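Seitenzugrollo mit Kugelkette: Lauf prüfen, Behang ausrichten, Kette sichern

Zuletzt überarbeitet im Oktober, Text: Rianne Verschueren
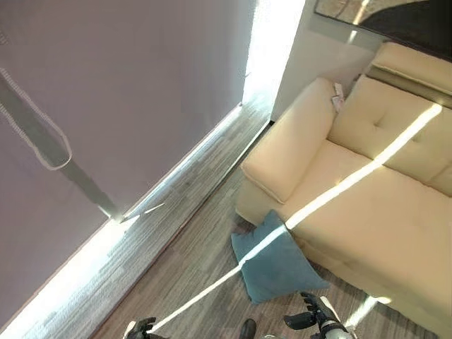

Die Anleitung gilt für innen montierte Rollos mit Endloskette und Federstift auf der Gegenseite. Bei Modellen mit Kassette muss vorher die Frontblende abgenommen werden, die übrigen Schritte bleiben gleich. Arbeiten am Behang am besten morgens oder bei bedecktem Himmel ausführen. Gegen volle Sonne ist der Lichtspalt an den Seiten überstrahlt und taugt nicht als Maß für den Geradelauf.

Benötigt werden:
Schraubendreher PH2
Stahlmaß
Wasserwaage
Gewebeklebeband, 21 mm breit
Kettenspanner, sofern noch keiner montiert ist

1. Platz schaffen
Steht ein Sofa am Fenster, wird es so weit abgerückt, dass beide Enden der Unterleiste frei zugänglich sind. Beim Verschieben auf Holzdekorböden Filz unterlegen. Fensterbank abräumen.

2. Lauf prüfen
Rollo vollständig ablassen, dann gleichmäßig hochziehen. Die Kette senkrecht nach unten führen, nicht schräg in den Raum ziehen. Läuft der Stoff nach links oder rechts aus, zuerst die Träger prüfen: Wasserwaage an die Welle legen, die tiefere Seite lösen, unterfüttern, wieder anziehen. Erst wenn die Welle waagerecht liegt, lohnt sich die Korrektur am Stoff.

3. Schräglauf am Stoff korrigieren
Behang ganz abrollen, bis die Welle sichtbar ist. Einen Streifen Gewebeklebeband quer auf die Welle setzen, und zwar auf der Seite, zu der der Stoff hin wandert. Der Durchmesser nimmt dort zu, der Behang zieht beim Aufrollen zur verdickten Seite — bleibt der Versatz gleich oder wird er größer, sitzt das Band auf der falschen Seite. Dann entfernen und gegenüber neu ansetzen. Ein Streifen von 7 cm Länge genügt meist. Nach jedem Streifen einmal komplett auf- und abfahren.

4. Endlagen einstellen
Die untere Endlage wird über den Kettenstopper gesetzt. Rollo bis knapp über die Fensterbank ablassen; die Unterleiste soll 9 mm Abstand halten und nicht aufliegen. Stopper auf die Kugel direkt am Getriebe klemmen. Bei den Getrieben von Daker rastet er hörbar ein, bei Koma muss mit der Flachzange nachgedrückt werden.

5. Kette sichern
Die Kettenschlaufe darf nicht lose hängen. Den Spanner so tief setzen, dass die Kette straff ist und trotzdem ohne Widerstand läuft. Die Halter von Aerts werden geschraubt; Klebehalter sind für diesen Zweck nicht geeignet. In Haushalten mit Kindern keine Sitzmöbel unter die Kette stellen.

6. Reinigen
Stoff trocken mit der Polsterdüse auf niedriger Stufe absaugen, von oben nach unten. Flecken nur tupfen. Beschichtete Verdunkelungsstoffe nicht knicken, die Beschichtung bricht an der Falte.

Ersatzteile
Getriebe und Federstift für die Baureihe Zidwood laufen unter der Bestellnummer 1925. Ketten werden nach Schlaufenlänge bestellt, gemessen von der Getriebemitte bis zum unteren Umkehrpunkt.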